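Leftovers swap moves to the old feed store
2019-11-24
By Duygu Ateş

Well, the Drotdale soup and leftovers swap has a new home! If you've been squeezing into the side room at the library with the rest of us (elbows everywhere, coats piled on the radiator), you'll be glad to hear that we're moving down the street to the old Akgül feed store, starting next Sunday.

I stopped in yesterday to have a look and I'm pretty pleased with it. The front room is big, the lights all work, and there's a proper sink with hot water, which we never had before. The floor is still a little gritty from its feed store days, so maybe don't wear your good shoes. Doors open at 11 and we'll wrap up when the food is gone, same as always.

For anyone new to this, you bring something you cooked too much of, you put a label on it with what's in it and the day you made it, and you take home something somebody else cooked too much of. I have eaten more lentil soup this fall than in my whole life before it, and I'm still not tired of it. Last time we had 59 people come through, plus a very friendly dog who had to wait on the porch.

The one thing we keep running short on is containers. People take the food home (good!) and the tub goes into a cupboard and stays there until spring (not so good!). So please, please go through your kitchen this week and bring back anything that isn't yours. Lids too. I have a whole drawer of lids at my place that fit nothing I own, and I'm bringing every one of them. Any shape is fine, as long as it's clean and it closes.

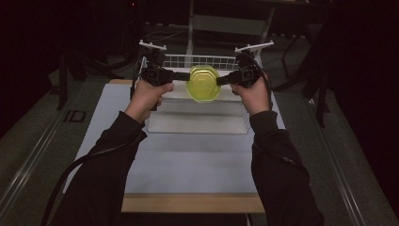 A yellow-green octagonal container, held between two black grippers.

If you really can't find a spare, Idden Hardware on the corner has put a few boxes of plain tubs by the register at $5 a stack, and they'll hold one for you if you call ahead.

Parking is the part I'm less sure of. There are 14 spaces behind the store, and the gravel lot across from it gets muddy after rain. The Skasitero bus stops right out front, though, and I rode it over myself with a pot of chili on my lap, no spills, so it can be done.

We have the feed store through May, and after that we'll see. There's talk of a summer version outdoors with cold dishes, and I'd love that, but somebody would have to find us some shade. If you want to help set up tables next Sunday, come half an hour early and knock on the side door. The front one sticks.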